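Shoppers and packers wanted – Cloltura, Barden store run

Posted Mon 20 July

We need 2 people to do the weekly household shop for our guesthouses and bring it back to the Barden storeroom. Casual, could turn ongoing. Start as soon as you can realy.

What the job is: you get a list, you take a cart, you fill it, you pay on the store account, you load the van. Then unload at the other end and put it all away. Mostly bulky stuff. Toilet paper, paper towel, laundry powder, bin bags, dish soap, a few groceries for the breakfast trays. No fresh meat, no alcohol.

Hours – 6 a week to start, split over two mornings. More in December when the guesthouses fill up and we go through paper like mad. If you can't do December please say so up front, it won't rule you out but we need to know.

Packing the cart matters more than people think. Multi-roll packs go in lengthwise, flat, one against the next, and pressed down so they don't slide off when you turn out of the aisle. Heavy bottles at the bottom, never on top of paper. Don't squash the tissues. Please don't pull the plastic open to make things fit, torn packs can't go in the rooms. 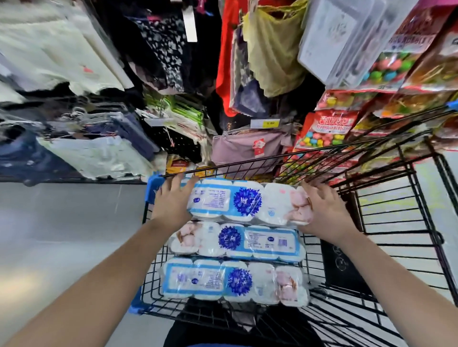 Same goes for the van. Paper goods behind the seats, liquids in the crates, crates strapped. The storeroom on Naciri Lane has shelves labelled by house, old stock to the front, new stock behind. Tick the sheet on the door when you're done. Receipts in the tin.

You'll need:
– a full driver's licence (automatic is fine)
– to be OK lifting and bending, packs aren't heavy but there are alot of them
– to read a list and stick to it. If they're out of something, text before swapping brands
– closed shoes
– your own phone

Nice to have: you've worked in a shop, a kitchen or housekeeping before. Any second language handy, some of the labels at the wholesaler aren't in English and it saves time at the shelf. Not a must.

Pay is casual rate, paid fortnightly, discussed when we ring you. Van and fuel supplied. Parking at the Karano Street end, not out front, the neighbours complain.

First shift is a paid trial, 2 hours, one house only. You go round with whoever's on that day and see if it suits.

To apply – short email to the Cloltura office, subject line "Barden shop run". Tell us which mornings you're free, if you drive, and when you could start. No cover letter needed, resume if you've got one handy. Applications close when we've filled both spots so don't leave it too long.

If you applied last time round and didn't hear back, sorry, please send it again.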